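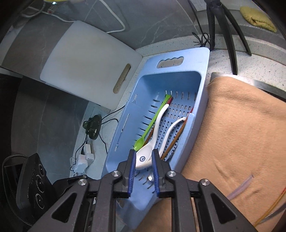
Should we budget for spare finger pads when we buy a hand-held gripper, or just order them when the first set wears out?

Budget for them up front. Pads are the cheapest thing on the order and the thing most likely to stop you for a week, so put at least one full spare set per gripper on the same purchase.

That one came to me off-list and I figured I'd answer it for everybody, then get to the longer message from the Grelden folks, which I've been wanting to reply to all week. Quoted below with my answers in between.

> We have money for hand-held grippers in the next budget and have to get our
> request in before December. The plan is kitchen work: putting away utensils,
> loading and unloading a rack, wiping down. We were looking at the Nodura
> hand-held unit and our first draft has four of them. Does that sound right,
> or is it too many for a group that has never done this?

Kitchen work is such a good place to start! You'll have a blast. Spoons alone will keep you busy for a month (a smooth, curved handle is a wonderful little problem, and chopsticks are worse).

I'd buy two first. We started with four and for the first stretch two of them sat in a drawer, because we only had space to run two counters and only enough people to keep two going. If you can get your purchasing office to approve four and split the delivery, do that. Ours let us take half now and half later on one order number, and by the time the second pair shipped we knew which options we wanted on them. The second pair came with the softer pads and the longer cable, and I wish all of them had.

> The quote we have is $2,169 per unit. Is there anything that isn't in that
> number that we should be writing down now?

Oh yes. Ask whether it includes the mount for the camera. Ours was quoted separately and we missed it. Then:

Storage. Bigger than we planned. Get the drives on the same request if your rules allow it, since a second request in the same year was a pain for us.

Cables and power. Buy longer ones than you think, and a decent power strip with room for the fat adapters. We wrote zero on this line and spent $619 by the end of the first season, a lot of it on rush shipping. That was dumb and easily avoided.

Props. You don't need to spend much here, and please don't buy one matching set of everything! Get ceramic, plastic, wood and metal, in different sizes and colors. Thrift stores are great for this if your office can handle the receipts. Ours can't, so we order from the restaurant supply place in McGrath, where they'll invoice.

Time. I'd put in real hours for setting up and resetting the counter between takes. We had it down as nothing, and on some days it was half the work.

> Our department would prefer a full robot arm over the hand-held tools since
> it "looks like" a robot purchase. Do we push back?

I would, for now. You can have people working with the hand-held units the day the box is opened. An arm needs a table, a stop button, a safety sign-off and somebody who knows how to keep it happy. Put the arm in the following year's plan and say so in this year's request. Our people liked seeing the two steps on one page, and it made the small step easier to approve. One thing to check before you sign: make sure the fingers on the hand-held unit are the same ones you could bolt on the arm later. Get that in writing from the vendor, with part numbers.

> Last thing, is the extended warranty worth it? They offer 24 months.

We took it and used it once, for a sticky joint. The turnaround was fine. I'd take it on the first pair and decide on the rest afterward. Read the part about wear items, as pads weren't covered on ours.

I keep our whole budget in a spreadsheet called Jukgate (old project name, it stuck) and I'm happy to send a copy to anyone who asks. It has a tab for what we asked for and a tab for what we spent, and the second one is more useful. Prices are from our last order, so get your own quotes.

If anyone on the list has bought the newer Nodura pads with the wider ridges, I'd love to hear how they do on thin handles. We have to reorder soon and I can't decide. And Grelden people, please write back once your request is in, I want to know what you end up getting!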